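Furnby Shoe Carton, Open Top, Single Wall

Item: open-top carton for one pair of men's or women's dress shoes
Brand: Furnby
Material: corrugated cardboard, brown both sides
Lid: sold separately
Pack sizes: 32 or 200
Ships: flat, in bundles

The Furnby open-top carton is a shallow tray for packing shoes by hand. It is sized for a pair of lace-up dress shoes laid on their sides, heel to toe. Boots will not fit. For ankle boots, order the Latton deep carton instead.

The tray has thin walls and a flat bottom. It comes scored and folds up without tools. Once folded, run a strip of packing tape along the underside if the carton is going to be stacked or mailed. Standard tan tape is fine. Paper tape also holds, but press it down well at the corners.

Setting up a packing table

Any flat table will do. Put a mat down first if you are packing polished leather, so the upper does not rub on bare wood. Keep the carton at the back of the mat and the shoes in front of it. Tape and a utility knife can sit off to one side, within reach.

Packing a pair

1. Wipe the soles.
2. Tuck the laces inside the shoe or tie them loosely.
3. Lay the first shoe on its side with the sole against the long wall.
4. Fold a sheet of tissue over it.
5. Lay the second shoe the other way around.
6. Fit the lid, or slide the tray into a mailing sleeve.

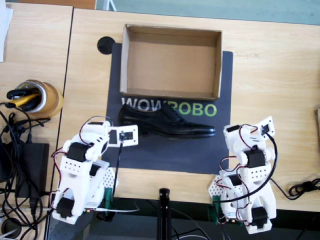
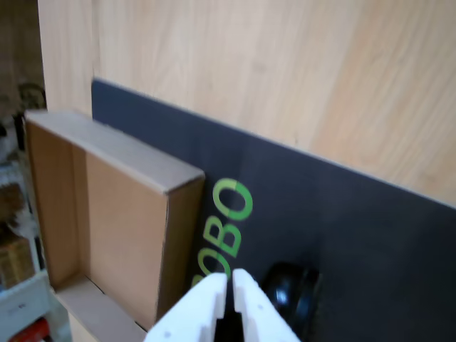
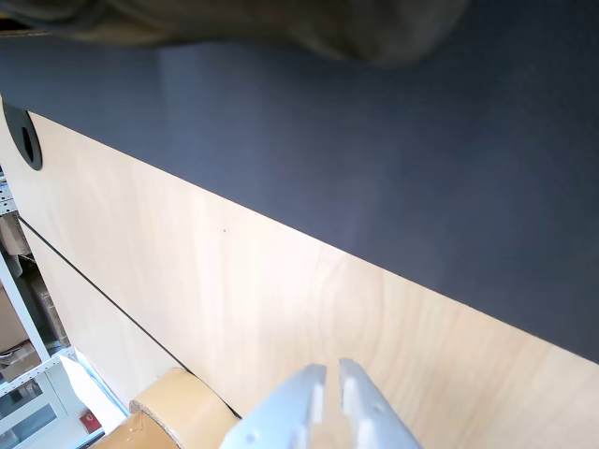

Lids and sleeves

The Furnby lid is stock number 101 and fits this tray only. It is the same board and color. Lids come in the same pack sizes as the trays and are bundled separately, so please check that both are in your cart.

The Grollport mailing sleeve slips over the tray with or without the lid. It has a tear strip on one short end. Sleeves are sold in packs of 100.

Storage

Keep bundles flat and off the floor. Board that has been damp will bow along the long side and should not be used for mailing. Folded trays can be nested for short periods, but the walls spread if they are left that way through a season.

Returns

Unopened bundles can be returned. Opened bundles can be exchanged for another size if all pieces are unfolded. Printed orders, including the Farías color range, are made to order and cannot be returned. Orders for December delivery should be placed early, as the bundles of 200 often run low.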